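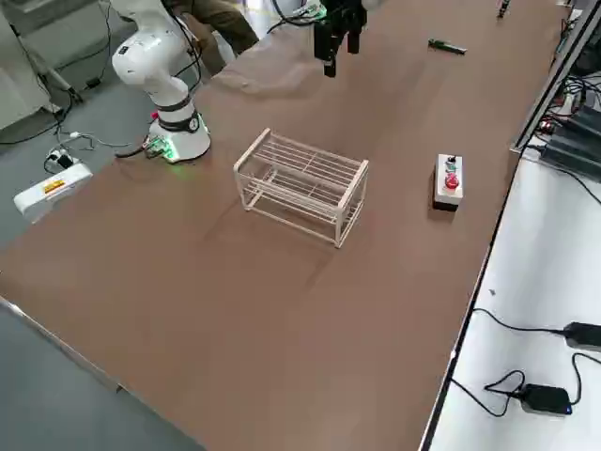
3.2 Small wire racks in shared kitchens

Print this page
E-mail this page

By Esperanza Ortuño
September

The second group of objects in the survey is freestanding racks made of thin rod. We treat them apart from fitted shelves and drawers for one reason: they move. A fitted shelf stays where the builder put it, and a household can only change what goes on it. A rack can be turned, pushed back against a wall, carried to another room or put away in a cupboard, and its owners may do all of these within a month.

The inventory for the four sites (Clondby, Naltota, Montes and Gasley) lists 1,318 storage items. Of these, 78 are freestanding wire racks. Most came from shared kitchens, where two or more households or work groups use the same counter. Gasley had the fewest, and its kitchens also had the most fitted shelving. We did not record price or maker.

Racks were sorted first by the number of levels. A single-level rack raises its contents off the surface and leaves a low space beneath, which people in Montes used for trays and chopping boards. A two-tier rack has a lower shelf close to the counter and an upper shelf carried on corner posts, as in Figure 2. Three-tier racks were rare on counters and were mostly found on the floor or inside larger cupboards.

Figure 2. A two-tier rack of thin off-white rods, rectangular and open-sided, standing empty on a brown tabletop. Both shelves are made of parallel rods, and a vertical post at each corner joins them.

The open side is the feature that people mentioned most in the interviews. With no panel in the way, a plate or jar can be reached from any edge, and two people standing on opposite sides of a table can use the rack at the same time. In Naltota, where the shared table stands in the middle of the room, residents had placed their racks well in from the edges for this purpose. In Clondby the counters run along the wall. There the long side of the rack faced the room, and the back of the lower shelf was used for things that were seldom needed.

The same open side was also the main complaint. Small items fall through or off. Rods that run in one direction only will hold a plate or a box, but a narrow glass can tip if its base is close to the width of the gap. Several kitchens had dealt with this by laying a cloth, a piece of card or a baking tray over the rods. We coded these as "lined" racks. Lining was more common on the upper shelf than on the lower one, and people gave two explanations: the upper shelf held the smaller items, and anything that fell from it had farther to go.

Heavy items went low. This held at all four sites and did not depend on the size of the rack. Cans, mixing bowls and stacks of plates were kept on the lower shelf, with cups, spice jars and packets above. When asked, people usually said the rack felt steadier that way. A few had never thought about it and changed nothing after the interview.

We recorded empty racks as well as full ones. An empty rack is easy to leave out of a survey of storage, and our first coding sheet had no line for it. This was a mistake. In the Montes kitchens a rack might be cleared completely in the morning, wiped down and left on the table until the evening meal. On the first sheet it would have been scored as unused. The revised sheet has separate entries for "empty, in place" and "empty, put away", and the earlier visits were coded again from the field notes. The change affected the Montes totals the most and made almost no difference at Gasley.

Position on the surface was noted in plain terms only: against a wall, at a corner, or in the open. We had planned to measure the distance to the nearest edge, but racks shifted between visits - sometimes by the width of the table - and the measurements told us little. The direction of the long side was steadier. Racks set parallel to the table edge tended to stay that way, while those set at an angle were usually straightened by the next person to load them.

Two limits apply to this part of the study. The visits were made by day, so evening use is known only from interviews. The survey also counted a rack once even if it served more than one group, so the figures say how many racks there were and leave open how many people relied on each. Section 3.3 takes up the second point using the sign-up sheets from Clondby and Naltota.

Last updated: September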